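We use cookies to remember your settings. Accept | Manage

Small bits on a marble-pattern floor, and what goes in the bin

Anahera Quinlan
I have a small corner with a grey marble-pattern floor and dark flowery wallpaper on three sides. Odds and ends keep landing on the floor and I only notice them when I tread on one. I want a routine that takes three minutes, no more. Do you clear the big things first or the crumbs?
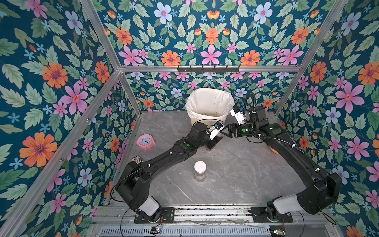 Bin liners are my other problem. I buy the cheap ones and they slide down inside as soon as anything heavy goes in. At the moment the white bag is folded over the rim of the bin, with the bin up against the back wall, and the alarm clock has ended up on its side on the floor next to it. Is folding enough, or do I need clips?

Valentin Hauser
Big things first. Stand the clock and the jar somewhere else, drop the rubbish in the bin, then sweep from the back wall forwards. Grey with white veins hides specks, so go over it twice. 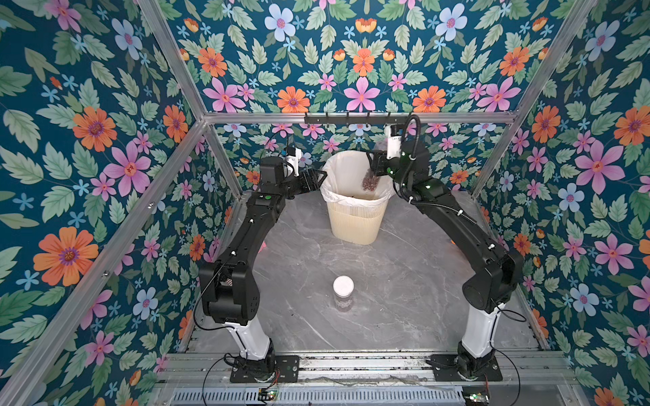

For the liner, fold over a good hand's width and tie a small knot in the slack at one side. No clips needed – mine has held since July.

Corinne Ostrowski
Get bigger bags.

Related
Getting wallpaper paste off skirting
Coat hooks that keep coming loose
How often to wash out a bin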